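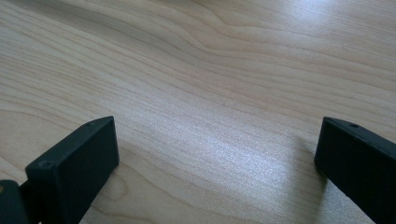 Last changed: 12 September 2022

Explore > Materials > Wood > Why does a table have stripes?

By the Plareo children's pages team
6 comments | 200 shares

Have you ever put your nose right up close to a wooden table? Try it! A pale tabletop like this one might look plain from across the room, but close up it is full of lines. Some are thin and faint, some are darker and wider, and in a few places they bend and ripple like water in a stream. We call this pattern the grain.

Where do the lines come from?

They were made by a tree as it grew. In many parts of the world a tree grows quickly in spring, making light-coloured wood, and then more slowly later in the year, making wood that is often darker. One light part and one dark part together make a ring, so every ring is one year of the tree's life!

If you cut straight across a trunk you see the rings as circles. If you cut along the trunk, the same rings show up as long stripes - and those are the lines you find on a tabletop.

Why are some lines curvy?

Trees are not perfectly straight, and that is what makes them so interesting. A trunk can lean or bulge, and wherever a branch grows out, the wood has to flow around it. Look near the bottom of our picture, in the middle, and you will spot some curved lines bending round a lighter patch. Swirls like that can turn up near a knot, where a branch once grew. They can also come from the way the saw sliced through the rings, which often makes tall arches. Woodworkers call these cathedral grain, after the pointed windows in big old churches. What a great name!

Why does it shine?

Smooth things bounce light back neatly, a bit like a mirror. Tables are often given a clear coat of varnish or oil, and this makes the surface smoother. Where the light bounces straight towards you, the wood can look silvery or nearly white, and the lines get harder to see. Move your head and the bright patch moves too!

Try it yourself: grain rubbings

You will need thin paper and a wax crayon with the wrapper peeled off. Rough, unpainted wood works best (an old plank is perfect), as a shiny table is usually too smooth.

Lay the paper on the wood and hold it still. Rub gently with the side of the crayon, going the same way each time, and watch the lines appear. Then try 3 different pieces of wood and see which has the wiggliest grain.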